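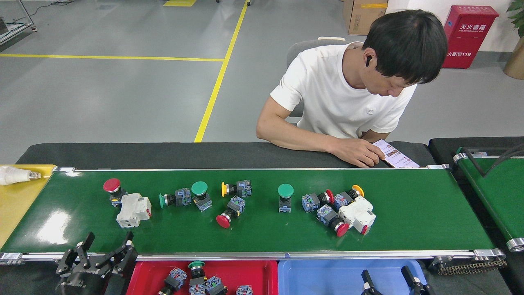
作業ノート 9月 接触抵抗の測り直し

朝9時から。先月、Stojanが測った中古の押しボタンの値がばらついていたので、測定系から疑うことにした。対象は旧Drotivura盤から外したb接点。盤の図面は棚の青いファイルに戻してある。

まずリード線。先月の記録には二端子としか書いていない。ミリオームの話をするのに二端子では線と口金の分がそのまま乗る。四端子に組み替えて、ショートバーでゼロを取り直した。プローブのばねが片方弱っていて、押す角度で最後の桁が動く。予備と交換したら落ち着いた。

試料No.5は、四端子で51mΩ。先月の記録はこの倍以上だった。接点が良くなったわけではないので、先月の表は比較に使わないこと。ノートの該当ページに鉛筆で斜線を入れた。消してはいない。

電流の向きを入れ替えた値も取り、平均を採用。端子ねじの温度が手で上がると熱起電力が見えるので、触ったあとは2分待つ。平野さんから「待ち時間も表に書いて」と言われ、欄を足した。 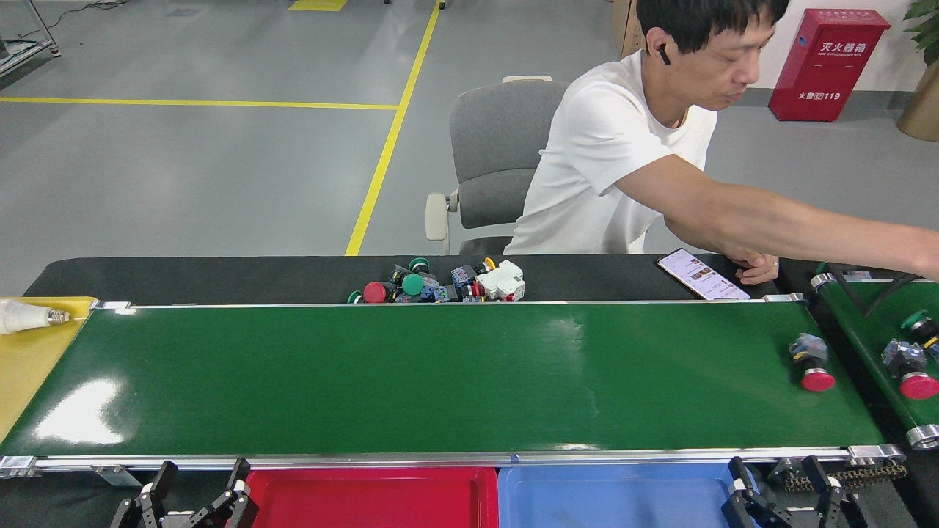 開閉耐久(Zeken治具)

昨夕から無負荷で回していた分は、カウンタ3,284で停止。接点の問題かと思ったが、治具側の止めねじが緩んで押し棒が途中までしか下りていなかった。どの時点から空振りしていたかは分からない。よってこの回数は参考値とし、試料は耐久の表から外す。ねじは緩み止めを塗って締め直し、合いマークを入れた。

Keyvanの案で、次回からは接点信号そのものを別カウンタに入れる。モータの回転だけ数えていると同じことがまた起きる。入力のチャタリングが余計に数えられるかもしれないので、フィルタの時定数は先にオシロで波形を見てから決める。

清掃の件

接点復活剤を使うかどうか、昼に少し話した。Marwanは使う派、自分は使わない派。塗れば値は下がるだろうが、樹脂への影響と、後から埃を抱く心配がある。結論は出ず。Issa系の古い在庫から捨ててよいものを選んで、塗ったものと塗らないものを並べて置いておくことにした。置き場所は窓側の棚、上から二段目。湿度計も一緒に置く。

端子ねじの締め付けは、トルクドライバの校正札が期限切れだった。Signeに連絡済み。戻るまでは締め付けの数字を記録しない。

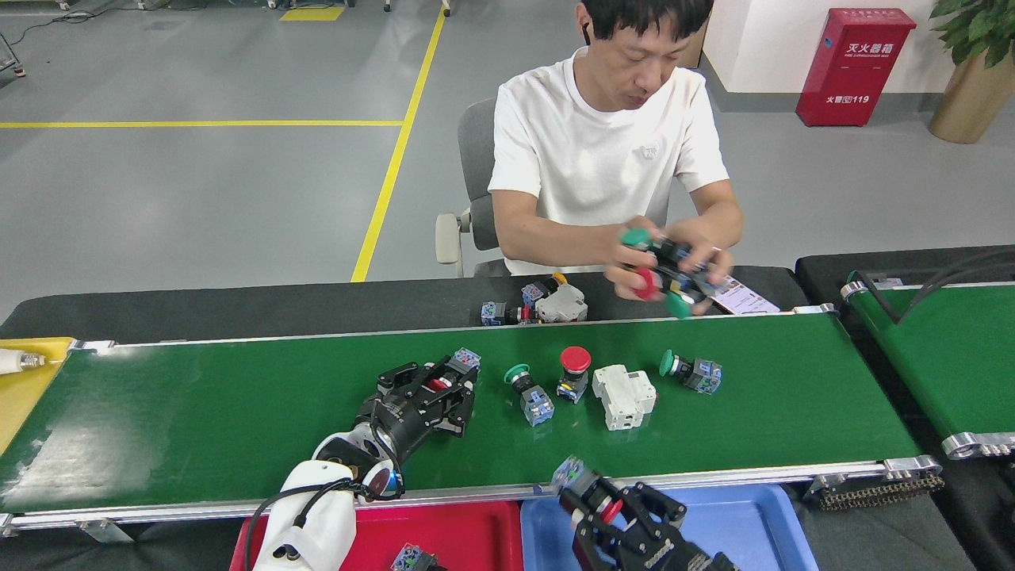 ベルト奥で部品を手に取っているところ。緑と赤のキノコ形押しボタンほか。

残り
・No.5以外の再測定、四端子で
・Zeken治具の外部カウンタ配線
・記録用紙の改版(リード方式、待ち時間、電流の向き)
・Grastoに交換用プローブの納期を聞く

16時終了。測定器の電源は切った。ショートバーは引き出しの右奥。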